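Search this site Search Go
Print this page | E-mail this page
Shares 28 | Comments 2

Worside Demonstration Room — Checklist Before and During Recording, With Comments

Applies to: simulated household scenes, two-arm robot, headset operator
Project: Flatar
Sheet checked: Mon 4 March
Result: passed with comments, two items open

Please fill in this sheet before the first episode of a shift and again after any change to the scene file. The mark is OK, NOT OK or N/A. If you write NOT OK, please write also one sentence, because a mark alone does not help the next operator. My own comments from this check are left under the items.

PART A — THE OPERATOR AND THE REAL ROOM

A1. Floor free for two steps in every direction from the standing mat. OK.
Comment: The chair from the desk was standing on the mat when I came. I moved it to the wall. Please do not bring it back between episodes, the person in the headset can't see it.

A2. Headset cable goes over the shoulder and behind. OK.

A3. Headset straps and face foam wiped. NOT OK.
Comment: The wipes box was empty. I took wipes from the Delta room and wrote it on the order list.

A4. Operator knows the stop word, and a second person is near enough to hear it. OK.
Comment: The stop word is still "halt". In October we had two different words in use for one week and this must not happen again.

A5. Rest of ten minutes after each block. OK.
Comment: Two operators told me they feel sick when the view leans to the side. If the view is tilted and you feel unwell, stop the block. A lost block costs us very little.

PART B — THE SCENE

B1. Scene file loaded is the one written on the shift sheet. OK.
Comment: Scene 1589, living area with kitchen counter.

B2. Floor, walls and furniture are drawn completely, no missing surfaces. OK.
Comment: Counter, grey armchair, lamp with tripod base and the glass partition all load with their colours.

B3. Objects rest on a surface at the start of the episode. NOT OK.
Comment: Some objects hang in the air over the counter, the beige hand-shaped one and a small olive one above it. An episode with an object hanging like this goes in the folder "hold", even when the task itself is done well. The learning system will copy what we give it, and we don't want it to learn that things wait in the air to be taken. This item stays open.

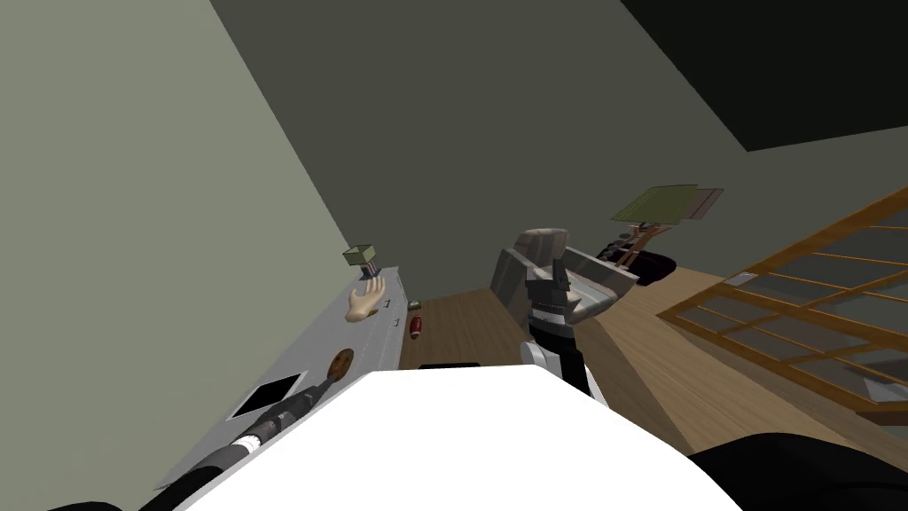
B4. Cans and other small things on the floor are listed in the episode note. OK.
Comment: For this scene the note must say the red can and the greenish can. Write also if a can is lying on its side, the people who label later do not always look at the first second. I added the line to the note myself this time.

B5. Light is even over the working area. OK.

B6. Partition and furniture have collision switched on. OK.
Comment: Tested slowly with one arm against the armchair and then the partition. The arm stopped both times. Before the last update it went through the chair, so please repeat this test after each update and don't trust the old mark.

PART C — THE ROBOT AND THE VIEW

C1. Both arms answer to the correct hand controller. OK.
Comment: Left is left. It sounds like a foolish item, but we have 28 episodes in the archive with the hands exchanged and somebody had to find them one after another.

C2. Arms go back to the rest position when the button is pressed. OK.

C3. Grippers open and close fully, five times each. OK.
Comment: The right one is a little slow on the first closing. It was the same after a restart. I don't consider it a fault, but write to me if it becomes worse.

C4. View is level at the start of the episode. NOT OK.
Comment: The view in this scene can come very steep, so the lines of floor and walls run diagonally. Do the levelling step from the menu with your head straight, wait until the number is still, and only then start. Tilt which comes from the operator looking down during the task is allowed — we want natural head movement in the examples. Tilt already there in the first second is not allowed. This item stays open also.

C5. Robot's own body does not cover the object of the task. OK.
Comment: The white body takes much of the low part of the view. If the target is hidden behind it, move the base back before you start. Do not stretch your neck to see over it.

PART D — THE RECORDING

D1. Task sentence is read aloud and is the same as in the list. OK.
Comment: Please read it word by word. "Put the can on the counter" and "bring the can to the counter" are two tasks for us.

D2. Recording starts before the first movement and ends after the arms are at rest. OK.

D3. Failed attempts are kept and marked as failed. OK.
Comment: I found a habit of deleting them. A dropped can is a useful example if it has the right label. Only delete when the operator says a private thing aloud, or when the scene crashes.

D4. Number of episodes on the disk is equal to the number on the shift sheet. OK.
Comment: 2931 on both.

D5. Copy to the second disk finished before the machine is switched off. OK.

OPEN ITEMS

B3, hanging objects. Scene 1589 can be used for practice of new operators, but not for counted episodes until the scene file is repaired.

C4, level at start. I asked for a warning on the screen when the tilt is too big. Until we have it, the second person looks at the monitor and says "level" aloud before each episode.

Item A3 can be closed by anybody when the new wipes arrive. Please write your initials beside it.

Sheet checked and comments written by Abdelaziz

Print this page | E-mail this page
Leave a comment (2)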